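Llevo desde febrero haciendo la compra de la semana en un solo día y quería dejar apuntado cómo me va, sobre todo porque Defne Yalçınkaya me lo preguntó por correo y le contesté con tres líneas mal escritas.

Antes compraba a salto de mata. Salía del trabajo, pasaba por el Mulance de la esquina y volvía con lo que me parecía que faltaba. Casi siempre volvía con pan, algo dulce y una cosa que ya tenía en casa. Un mes guardé todos los tiques en un sobre y los sumé: 629 euros para dos personas, sin contar las comidas fuera. Me pareció mucho, y además la nevera estaba siempre medio vacía.

Ahora voy los martes, a primera hora de la tarde. Elegí el martes porque es el día que salgo antes y porque en el mercado hay menos gente que el viernes. Llevo una lista en papel. Probé dos aplicaciones y las dejé, una porque me pedía una cuenta para compartir la lista y la otra porque ordenaba los productos como le daba la gana. En el papel lo ordeno yo según los pasillos: fruta, legumbre, lácteos, limpieza. Lo que no cabe en una cara no se compra.

El presupuesto es de 200 euros cada dos semanas. Algunas quincenas sobra algo y lo paso a la siguiente. En abril me pasé por el aceite, que compré en garrafa, y lo fui compensando con menos carne. No tiene más misterio.

Lo que más me ha costado son los caprichos. Los refrescos, las patatas, las galletas de media tarde -- todo eso que no está en la lista pero acaba en el carro. Al principio lo prohibí y duré 11 días. Luego le puse una línea propia en el papel, con una cantidad fija, y desde entonces funciona mejor. Si la línea se gasta el martes, se gasta.
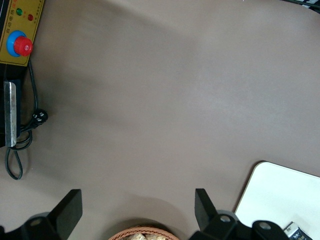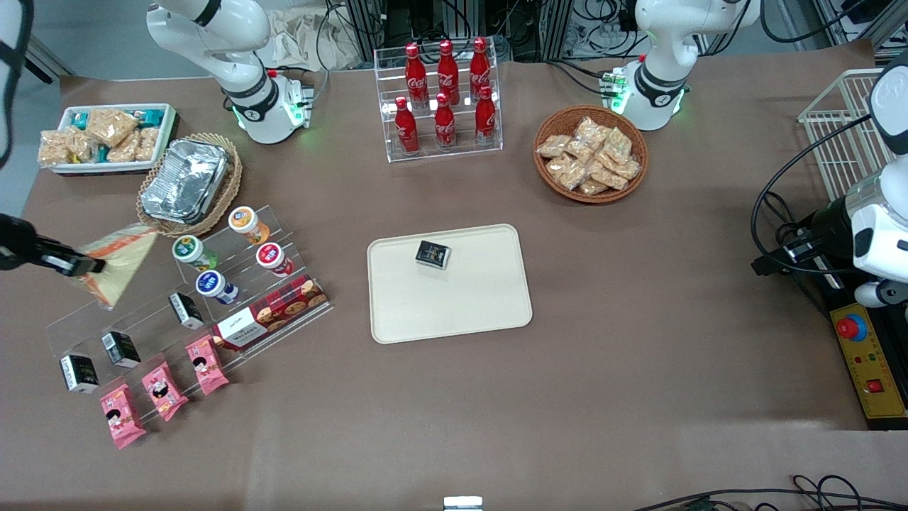 ¿Merece la pena hacer una compra grande si en casa solo sois dos?

Depende del congelador. En nuestro caso compensa porque tenemos tres cajones y congelamos el pan y el pescado en raciones. Con un congelador pequeño yo haría dos compras, una de despensa cada quincena y otra de fresco cada semana.

Sobre el fresco, una cosa que me enseñó Müzeyyen Oral: lavar la lechuga nada más llegar, secarla bien y guardarla con un paño dentro de una caja cerrada. Me llega al lunes sin problema. Los tomates los dejo fuera. Las hierbas no he conseguido que duren, así que compro perejil y lo congelo picado, que para guisar sirve igual.

También he cambiado de tienda para algunas cosas. La legumbre seca la cojo en Başaran, que la vende a granel, y allí me llevo mis propios botes. Los garbanzos son mejores que los que compraba antes, aunque necesitan más remojo. El detergente lo compro en Skodemell cada dos meses. Queda lejos y solo voy si tengo otro recado por la zona, porque ir expresamente se come lo que ahorro.

Me queda por resolver la cena del lunes. Es el último día antes de comprar y suele tocar tortilla o pasta con lo que haya. Melahat me dijo que ella deja siempre un guiso congelado para ese día y voy a probarlo con lentejas. Si sale bien lo cuento en otra entrada, con las cantidades.

A Defne: la lista en papel que me pediste te la mando esta semana. Está escrita a mano y tiene tachones, pero se entiende.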